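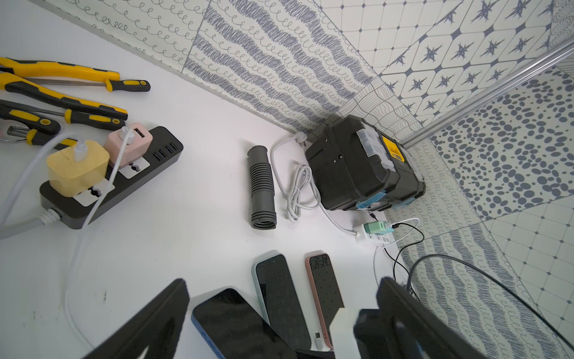 5.3 Failure during the charging task

The most serious fault in the trial occurred in the charging task, in which the arm picks up a USB connector and brings it to one of three smartphones. The task was run 267 times on the Zorna arm using the Cassim policy. We report the fault separately from the success rates in Section 5.2, as it concerns safety and not task performance.

In 26 runs the gripper closed on a cable that was not the target. Most of these were harmless. The fingers took hold of a neighbouring white cable a short way from the connector, the force limit was reached, and the arm stopped as intended. The operator opened the fingers by hand and the run was marked as failed.

One run, on 5th September, ended differently. The fingers closed on the cable of a charger that was still plugged into a power strip. The policy then carried on to the next stage and lifted. The pull rose slowly because the slack in the cable was taken up first, and the force limit, which is checked against a sudden rise, was not triggered. The charger came part of the way out of its socket and the strip was dragged towards the phones. The operator, Vy Mạch, pressed the emergency stop. The arm halted and held its position, with the cable still under tension. There was no injury and no damage to the phones, but the pins of the charger were partly exposed while the socket was live.

The workspace for this task is cluttered by design. Figure 4 shows the view from the wrist, with the phones nearest the gripper and the power strips and other cables further off. White cables on a white tabletop give little contrast, and the depth values along a thin cable are often missing. In the logged frames from the failed run, the mask for the target connector had moved to the wrong cable some 300 ms before the fingers closed. The confidence score did not drop at that point, so the check that should have sent the arm back to its starting pose had nothing to act on.

Two separate faults are therefore involved. The first is the wrong grasp, which we regard as an ordinary perception error and expect to see again. The second is that the stop condition did not cover a slow pull. This fault had been present since June, when the Sarow controller was updated and the limit on total force was replaced by a limit on its rate of change. Our acceptance tests used rigid objects only and did not find it.

We have put the limit on total force back and kept the rate check alongside it. The power strips are now fed through a switched supply that is cut by the emergency stop. We then replayed the 1,661 lifts held in the Flullia log against the new limits. The failed run would have been halted before the charger moved. A small number of normal lifts would also have been halted, mainly those in which a cable had caught under a phone, and we consider this acceptable.

Figure 4. Wrist camera view of the workspace for the charging task.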